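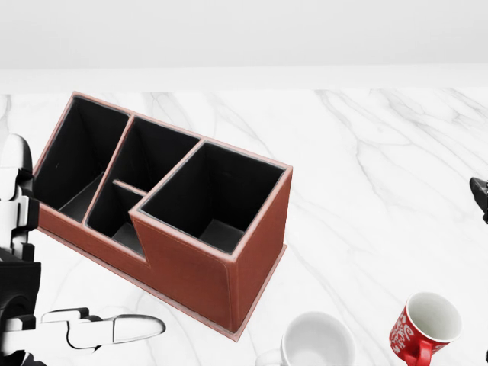
A simulated desk task in the Justell package: two mugs, a leather organizer and a robot arm at the left.

Fakenano opens its robot simulation package to small workshops

Fakenano, a software company in Loston, has started to sell its simulation package Justell to small workshops and schools. Until now the package was offered only to larger customers under a yearly contract.

Justell lets a user build a table task on the computer and try it with simulated robot arms before any real arm is bought. The new edition comes with more than 816 ready objects, among them mugs, boxes and office items, and with a choice of countertops and walls. The user places the objects, selects the arms and starts the task. Every attempt is saved and can be played again from another angle.

The company says that the small edition has the same physics as the large one. The difference is in the number of arms. A small license allows two arms in one task, and the large license allows four. Users who need a mobile base or a conveyor must still take the large license.

The first customer of the small edition is Egan, a packing workshop also in Loston. It has used Justell since October to prepare a sorting job in which cups and desk goods must go into the correct compartments. According to the workshop, the setup of the first task took one afternoon, but the settings for friction needed much more patience. The manual explains them in only two pages, and the workshop had to write to the support desk several times. The answers came quickly — usually before the end of the same working day.

Fakenano says a longer chapter about friction and grip force is in preparation and will be sent to all license holders without extra cost.

Some limits remain. Soft materials such as cloth and thin plastic bags are not included, and liquids cannot be simulated. Objects made by the user can be imported, but their weight must be entered by hand. The company did not want to say when this will change.

The small edition is sold as a download and runs on an ordinary desktop computer with a separate graphics card. A trial version without the import function is available on request from the Loston office. Schools can ask for a classroom license, which covers all the computers in one room.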